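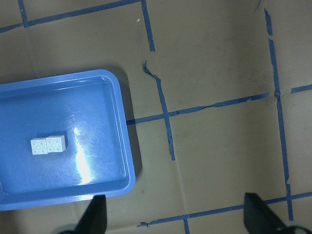

Hedeo asked whether a starter kit for two arms could be any fun with nothing but toy bricks and a tray, and the Lowther trainer laughed. "Fun is how I got hooked! You learn so much from one small brick."

The kit ships from Steltitz with a lesson plan, and she has run it with 13 classes so far.

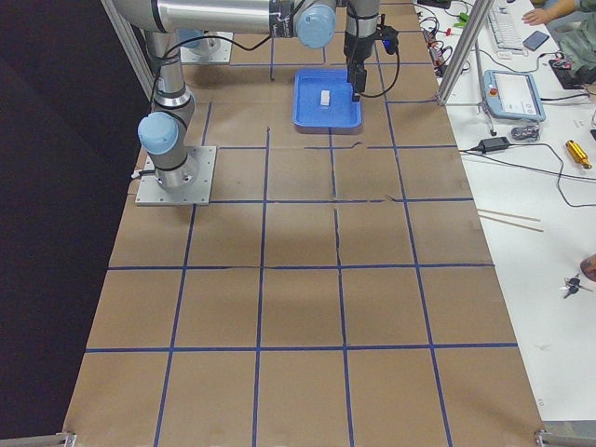

*2 min read*

What does she love about it? "The pendant. People pick it up and just start - they're jogging an arm before I've finished my coffee." The tape grid is her own addition, and she swears by it for talking about positions ("third square over, everybody gets it").

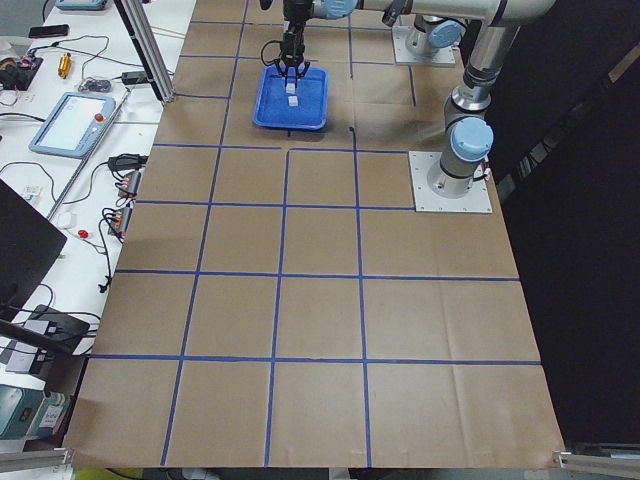 ## What she'd change

"More pages on the grippers, please. There are 66 in the guide and only two on those." She'd also like a longer section on keeping both arms out of each other's way.
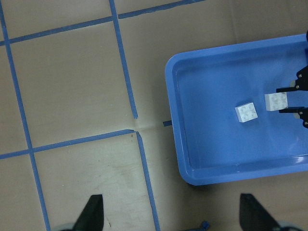
Pronberg has promised her a new edition in October, and she already has a list of brick exercises she wants to try with it.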